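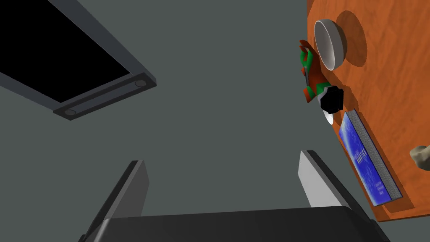
Satish Krishnan
Check the hardener ratio before you blame the oil. Two-part hardwax oils stay tacky for weeks if the second part is short. How was it measured, by weight or by volume?

Ainhoa Salcedo (original poster)
By volume, with a kitchen spoon. The top is beech, sanded to 100 and then 200 grit, one coat of Taline oil, left in a garage in Noltley. After 30 hours it still grabs a cloth. Do I strip it or wait?

Satish Krishnan
Neither yet. Rub a hidden spot on the underside with a white pad and mineral spirits. If color lifts freely, the film has not cured. Wipe the whole top back with spirits, buff dry, and leave it two days with air moving over it. Recoat thin, mixed on a scale. Lay used rags flat outdoors to dry, as they can self-heat in a pile.

Raju
I had the same thing last June and just waited. It went hard in the end but it stayed patchy.

Brurkness
200 is too fine for some oils, read the can. Also cold garages slow everything down. Mine was sticky until I brought it indoors. I never wiped anything off, so can't say if that helps.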